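Pleltel Agent News
2023-04-30

Quick one this time. Release went out late and I'm writing this between support tickets, so bear with me.

Agent 4 is out. Windows, Mac, Linux, plus the ARM builds for the little boards. If you have auto-update on you probably have it already. Check the tray icon, hover, version shows in the tooltip. On Linux there's no tray, run the agent with the version flag and it prints it.

Main thing in this one is scheduled jobs. Up to now you had to leave a browser tab open or rig something with cron to kick off a job at a set time. Clunky. Now the schedule lives in the agent. Set it once on the Jobs page, the agent pulls it down, and it runs even if your internet is out at the time. Results get queued and sent up when the connection is back. Got asked for this one a lot, 832 votes on the request board, which is the most we've ever had on anything.

A few notes on schedules before you go wild with them:

Times are local to the machine, not to your account. So if you have a box in another time zone, the job runs on that box's clock. There's a small label next to the time field that says so but it's easy to miss.

A missed job does not run later by default. Laptop was asleep at 2, job gets skipped, you see a gray dash in the log. If you want it to catch up on wake, tick "run when available". It catches up once, even if it missed a whole week.

Jobs run as the user the agent runs as. Same as before. If you installed it as a service on Windows thats the system account, so mapped drives won't be there. Use the full network path.

Second thing, groups. You can now put computers in a group and send one job to the whole group. Names can have spaces now too. Each machine reports back on its own line, so if one of them fails you can see which. Retry button only hits the failed ones.

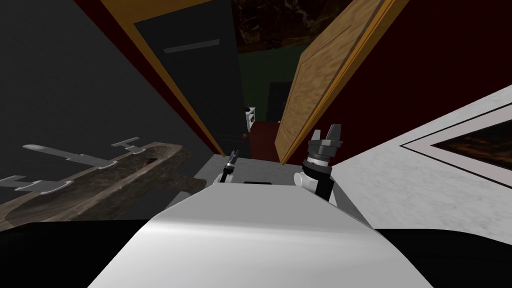

Groups are limited to 558 machines for now. Odd number, I know, it's what fit in a single message with the longest names we allow. Will go up once we split the messages. If you're over that, make two groups and run the same job on both.

Harries plugin. Updated to match, so voice phrases can point at a group. Remove the old one first, then install the new one, then restart. In that order please. Installing over the top leaves both copies loaded and every job fires twice. Had a few tickets on this already, mostly reboots, so you can imagine.

Andar users: the connector still works but it only sees single computers, no groups yet. Working on it. No date.

Fixed in this release:

Agent on Mac no longer asks for permission again after every restart.
Log page loads past the first screen in Safari.
Job output with accented letters doesn't come out as question marks anymore.
Linux agent stops cleanly on shutdown, used to hang untill the system killed it.
Deleting a computer now deletes its tokens too. If you deleted machines before this release, go to Account, then Tokens, and clear out anything you don't recognise the name of.

Not fixed, still looking:

Tray icon goes blank on some setups with two monitors at different scaling. Agent is fine, just the icon. Quit and reopen brings it back.
Very long output gets cut in the log. The full text is in the agent's own folder on the machine, under output.

Security bit, please read. The old token format goes away in December. Anything made before the Plaria sign-in change uses it. You'll see a yellow "old" tag next to those on the Tokens page. Making a new one takes a minute, but remember to paste it everywhere you used the old one, scripts, bookmarks, phone shortcuts. Both can be live at the same time so there's no need to do it all in one sitting. After December the old ones just get refused with a 401.

Also, and I say this every time, don't put passwords in the job line. It shows in the log and anyone you share the machine with can read it. Put it in a file on the computer and have your script read that.

Pricing, no change. Free accounts can use schedules, with a limit of 2 active ones. Groups are on the paid plan only. If you were in the beta and had groups on a free account they keep working till the end of your billing page date, then go read only.

Docs for the new pages are mostly up. Groups page still has the old screenshots, sorry, will get to it. If something in there is plain wrong hit reply to this email, it comes to me.

Next up is job chaining, run B when A finishes. Early build is on the beta channel now, switch under Settings, Updates. Don't put it on anything you need working tomorrow morning.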